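Chapter 4
Batches

What you'll meet in this chapter: setup time, run time, batch size, the cost of waiting, and the first version of the changeover problem. You'll need the rate arithmetic from Chapter 2. If you skipped Chapter 3, you'll be fine until the section on storage.

4.1 The label machine

My first real job was in the packing room at Trillby, a company that made tea and sold it in small cardboard boxes. I was nineteen and I was put on the label machine, which I loved, because it was loud and I got to wear ear protection. Boxes came in on the left with no labels and went out on the right with labels, one every four seconds, all day long. Chamomile, then mint, then a smoky black tea that made my jacket smell like a campfire until well into the winter.

The trouble was the word "then." To go from chamomile to mint you had to stop the machine, pull the roll, thread the new roll through a set of little rubber wheels, run a few blanks, fix the part you'd threaded wrong, and run a few more. On a good day I could do that in 14 minutes. My supervisor, Chantal Kowalchuk, could do it faster with one hand on her coffee, but the schedule was built on my 14 minutes, so we'll use that.

Chantal liked to run 300 boxes of a flavor before switching. The sales office wanted 200. They argued over this in the hallway most mornings, and I remember thinking it was the dullest argument two adults could possibly have. I've now spent most of my working life on it, so you can judge my taste for yourself!

Let's do what neither of them did at the time and write it down.

At 300 boxes, the machine runs for 300 times four seconds, or 1,200 seconds, or 20 minutes. Add the changeover and the whole thing takes 34 minutes. At 200 boxes it runs for 800 seconds, a little over 13 minutes, and with the changeover you're at a little over 27.

Now spread the changeover across the boxes. It's 840 seconds of nothing coming out of the machine. Divide that by 300 and each box carries 2.8 seconds of it. Divide by 200 and each box carries 4.2. So a box that takes four seconds to label really takes 6.8 seconds in Chantal's world and 8.2 in the sales office's world. Same machine, same tired nineteen-year-old.

Put like that, Chantal wins easily, and you might wonder why she stopped at 300. Why not run chamomile until the end of the month? Hold on to that question, we'll be on it for the rest of the chapter.

4.2 Some words we need

Setup time is the time it takes to get ready for a batch, whatever its size. Threading the roll is setup. So is heating an oven, mixing a color, driving to the post office, or finding the key to the supply closet.

Run time is the time that grows with the number of things you do. Labeling a box is run time. Stamping one more envelope once you're already standing at the counter is run time.

Batch size is how many you do between one setup and the next.

People new to the subject often want to know which of the first two is "the waste." I'd rather you didn't think of it that way yet. A setup is work, and sometimes it's the skilled part of the work. What matters for now is only that it doesn't care how big the batch is.

Try sorting the following on your own before you read further: sharpening a saw, washing a paintbrush, logging in to a payroll system, slicing a loaf of bread, preheating a kiln. One of them is a matter of opinion, and my students have never agreed with me on it. (It's the paintbrush. If you wash it after every color it's a setup. If you wash it at the end of the day, I'd call it something else, and we'll get to shutdown time in 4.6.)

4.3 The other side of the argument

So what did the sales office know? They knew about the shelf. While the machine was turning out its 300 boxes of chamomile, mint orders were sitting there. With four flavors in rotation and 34 minutes for each, a customer who just missed the end of the mint run could wait through three other flavors before the mint roll went back on. That's 102 minutes before the first new box of mint shows up, with mint's own changeover still to come on top. At 200 boxes a flavor, the three others take 82 minutes. Add six more flavors, as Trillby did one August, and you can see how the hallway got louder.

Big batches make each item cheap and each customer slow. Small batches do the reverse. Nearly everything in this chapter is a way of living between those two, and you already have habits about it whether or not you've ever stood next to a machine. You probably don't drive to the store for one egg. You probably don't buy a year's worth of them either.

I ask every new class to bring me a batch from home, and the one I get most is laundry. Last time it came from Bijan Fallahi, who lived with two roommates and kept a log on the fridge door. The setup for him was three flights of stairs, a card reader that had to be coaxed, and a wait for a free washer. The run time was folding. His rule was that he went down when the basket was full, and he was proud of it, until we asked what happened when he wanted one particular shirt.
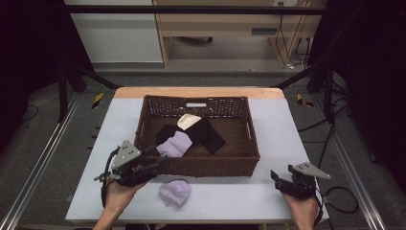 Well, then he went down with a basket that wasn't full, he said, and a third of the class laughed because they do it too. That's a rush order. It breaks the batch, it costs a whole setup, and the person who asked for it is usually delighted. Setareh Taheri, who'd worked in a hospital kitchen, pointed out that if you get enough rush orders you don't have a batch size anymore, you have a bunch of stairs. I've stolen that line for every lecture since.

She's right about the arithmetic, too. Suppose the trip down and back costs you 14 minutes and you make it twice a week with a full load. That's 28 minutes of setup. Let two shirts jump the line and you've doubled it to 56, with hardly any more clothes to show for it. Your folding time is almost unchanged. If you only kept track of folding, you'd swear nothing had happened, and plenty of companies track only their folding.

4.4 Where the cost hides

Setups are easy to miss because they get filed under other names. When I visited Skunari, a small ceramics shop that fires glazed tile, the owner told me they lost no time at all between colors. Then I watched Davoud Safavi rinse a spray line for a good part of the morning. It was in the books as cleaning. A changeover had been living in the cleaning budget for years – perfectly well recorded, and no help to anyone planning the day.

So before we get to any formulas, I'd like you to go and look at one real batch. Pick something you can watch from start to finish: a copier, a pizza counter, a bus driver loading passengers, your own kitchen. Write down when one kind of work stops and when the next kind starts, and put everything in between in a single column, even the parts that look like chatting. Don't sort it yet. We'll do that together in 4.5, using your column and one from the Nolte paint shop, where the longest item turned out to be a walk to get a signature.

Keep the numbers even if they're ugly. You'll want them again for Problem 14.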